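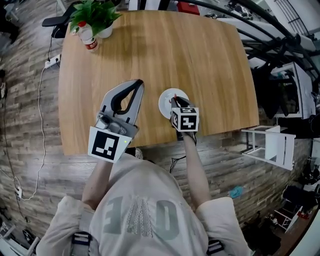 2020-06-01

Notebook, plate handling, hand-held grippers. Written up the same evening for once.

Task for the week is plate work: take the plate by the rim with the right gripper, keep the left one open and ready, move the plate, let go. A child could do it, and would probably not need a page of rules. We have a page of rules. It has grown by two items since May and I'm the author of both, so complaints can come straight to me.

Rule on rims. The jaw goes on the rim from the side nearest the operator, and it closes before any lifting starts. Benítez (the round-plate set, named after the street, don't ask) is full of takes where the grip and the lift happen in the same breath. They look elegant. They are useless for finding the moment of contact, and I spent most of last month trying to label them anyway. New wording: close, hold for 2 seconds, lift. Natalina Bassi thinks this makes everybody move like a butler. Fine. I'd like a butler.

Rule on markers. Keep the faces of the cube turned so the head camera gets at least 2 of them. Sleeves are the usual culprit. Short sleeves or rolled up, and watch the straps when you lean in. The flat marker on the big gripper is fussier, as it only has the one face to show, and tipping the handle back toward your chest hides it. If you lose it, put the plate down, start over, and mark the take as lost. Do not wave the gripper at the ceiling until tracking comes back. We have that on record from several of us, me included, and it reads in the data as an attempt to swat something.

Rule on status lights. Check the light on the gripper camera before the first take and again after the last. Put your initials in the log both times. Initials from memory don't count. I was asked what counts as "from memory" and I'm leaving that question here in ink.

Floor. Our written standard says walkway clear for one full step on every side of the table, cables against the wall or taped, seating upright and pushed back. Then compare with the floor as we work on it: cable looping just under the table edge, another wandering off from the power strip, stool lying on its side. I wrote the standard. I was in the room. Proposal for the next version is that whoever wears the harness doesn't put it on until a second person has walked all the way around the table and said "clear" out loud. Looking down at your own feet in that harness is harder than it sounds.

Table. Things that aren't part of the task may stay if they stay put for the whole session. The plant has tenure. Bottles I'm less sure of — they migrate, and then we have a set where the background changes halfway through and somebody at Zidirness writes us a polite letter. Decision: anything left on the table gets named in the session note, and if it moves, new session.

Retakes. After 3 failed grips in a row, stop and look at the rubber on the fingers before blaming the plate. Wipe, check the screws on the jaw, try again. If it still slips, swap the fingers and write down that you swapped them. Stikodberg's guideline has you recalibrate at this point as well. I've read it twice and can't find why, but recalibrating costs us one cup of coffee, so we'll do it.

Open items:
Tape for the cables (the wide kind, the narrow kind peels).
Sellitz template still says "robot operator" on the sign-off line. Change to "person holding the grippers" or leave it? Natalina votes leave it, it sounds better paid.
Put the rim rule on the wall where it can be read from the table.
Find out who has the other roll of markers.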